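Trip FAQ: Our Group Week in Riviere
Updated September 7, 2022

I keep getting the same emails about the April trip, so I'm putting my answers in one place. If yours isn't covered, write me and I'll add it.

Who's going?
Mostly the same bunch as last time, plus a couple of spouses who finally gave in. Thư Hứa and I are doing the planning. Hường Triệu has the room list, so please bug her about roommates and not me!

Do I have to ride?
Nope. Half of us ride, the other half walk into town and eat. We all meet up for supper and that's the part I care about most.

How hard is the big climb?
The road up to Cloneo gains nearly 800 meters and it's steady the whole way. I'm slow on it. I stop for photos, I stop for water, I stop because there's a goat. You'll have company at the back - mine.

Can I rent a bike there?
Yes, from the shop on the square. Send me your height and pedal type by the end of the year and I'll put in one order for everybody. If you're bringing your own, check what your airline charges before you book, as I got stung on that once and I'm still grumpy about it.
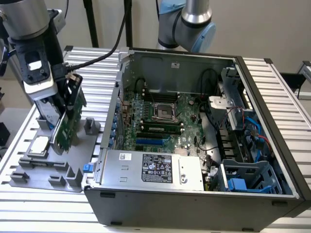

A green circuit board held in a gripper beside an open computer tower.

Will there be Wi-Fi?
At the house, yes, and it was fine for email when we stayed before. Up in the hills you may lose your phone signal for a good stretch, so download your maps the night before.

Where are we staying?
Casa Lollovine, same as last time. It's two houses sharing a yard, with a big kitchen and not quite enough hot water. Early risers get the good showers.

What do I owe, and when?
The deposit is $207 a person, and it holds your bed. The rest depends on how many of us end up going, so I'll send that number once the list settles.

What if I have to cancel?
Tell me as soon as you know. If someone takes your spot, you get your deposit back. If not, it goes toward the house - sorry, I can't cover it myself.

Is there a church service?
We do our own on the patio, very casual. Come in your pajamas if you like, Thư does.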